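Romton adds longer fitted sheets to its Hotari bedding range

Romton will sell its Hotari fitted sheets in a deeper size from November, after requests from customers with thick mattresses.

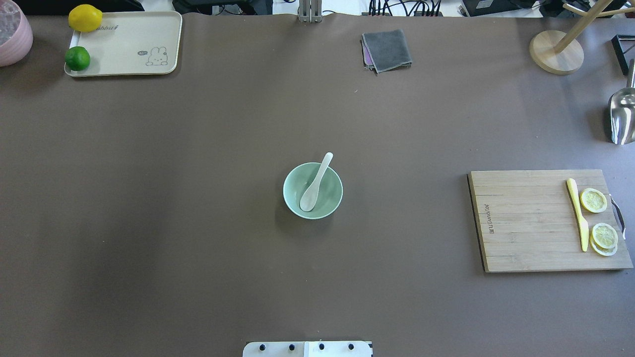 Will the old sheets still be sold? Both depths stay in the shops, and the duvet covers and pillowcases keep their present sizes.

The new sheets have elastic all the way round — the current ones have it only at the corners — and come in seven colours. They are cotton and can be washed at 60 degrees.

Vendula Vondráček, who buys bedding for the chain, said the deeper sheet had been tried out in three shops since spring. "People kept bringing the old one back because it slipped off at night," she said.

Almost 70 shops will stock the sheets at first. Orders placed online can be collected from any branch.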